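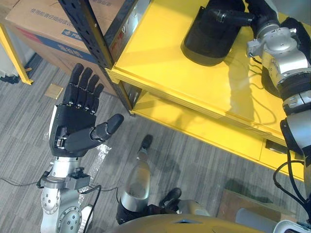

Grincombe Picture Club – projection room and hall check before the June horror double bill

Checked by Dalia Žukauskas, with Kuo-hua Leung on the ladder. Comments are mine, so blame me for the exclamation marks!

1. Fire exits clear and unlocked
OK. Both doors open fully. The left one used to stick horribly and now swings like a dream.

2. Exit signs lit with house lights down
OK. We sat in the dark to test this and I could happily have watched a vampire film there and then.

3. Aisle lights
FAIL. 3 out on the left side, row F downwards. Kuo-hua has spares and will fit them before the doors open.

4. Seats fixed and folding properly
PARTLY. Row C seat 11 drops when you lean back. Taped off, please leave the tape alone.

5. Projector vents and filter
OK. Filter changed, vents brushed out. Fan sounds lovely.

6. Cables taped or covered
OK, after a redo. The speaker lead crossed the booth doorway – now run over the frame and clipped.

7. Extinguishers in date
OK. All 4 tagged and on their brackets.

8. Screen curtain and pulley
OK. Slow but smooth, and wonderfully creepy with the organ music under it.

9. Fog machine (foyer only)
NOT YET. Marek Malý wants it for the interval. Great idea, but I need to see it running with the smoke alarm on first.

10. Flashing light warning on the door
TO DO. The second feature has a long lightning sequence. Emília Kollár is making the notice.

Recheck items 3, 4, 9 and 10 before opening night.

Contact the club | © Grincombe Picture Club | Back to top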